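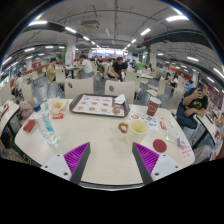

I have been learning English for many years, and still the part that makes me most tired is small talk. Grammar I can study. Small talk has no book, or it has many books and they are all wrong about the place where you live.

When I moved to Girley for my job, I prepared myself well. I had a notebook with 40 sentences for conversation with neighbors and colleagues. "How was your weekend?" was the first one. I learned the answers too, and I practiced them in the shower. In the first week a woman in the elevator asked me "How are you doing?" and I told her about my knee. She was very kind, but she had to hold the door open with her foot until I finished.

In my language we do not ask this question if we do not want to know. We say good morning and then we are quiet together, and this is considered friendly. My mother can sit with her sister for an hour on the balcony and say maybe three things, one of them about the price of onions. So for a long time I thought that people here were a little bit false. I wrote this to a friend at home, and now I am ashamed of that letter.

What changed my opinion was the bus. I take the line from Girley to Langat every morning at 7:10, and it takes 21 minutes if there is no snow. The same people stand at the stop. For the whole winter we talked only about the weather, the bus and the road work near the Vundell building. I thought, these are empty words. Then in March I had the flu and stayed home, and when I came back, three different people told me that they had wondered where I was. One man had even asked the driver! We had never exchanged anything except "cold again" and "yes, very cold", but it had been enough for them to notice that somebody was missing.

After that I started to listen more carefully. I noticed that people leave a small opening at the end of a sentence. "Not too bad, a bit busy" means that you can ask about the busy part if you like. "Can't complain" is more closed, at least from my neighbors. And when somebody says "Well, anyway" -- this one took me a year -- you should pick up your bag.

I still make mistakes. At a colleague's farewell party I asked a man how much he pays for rent, because at home this is the most normal topic in the world. He laughed and told me the number, 1,037 dollars, and then we had a very good talk about apartments, so perhaps the rules are softer than I believe. He lives in Gasby, where it is cheaper, but he has to drive.

My notebook is still in the kitchen drawer. I have crossed out more than half of the sentences, and on the last page I write the new ones that I hear and like. The newest is "I'll let you get back to it", from the lady at the post office. I have used it twice already, the second time on the phone with my mother. She wanted to know, get back to what?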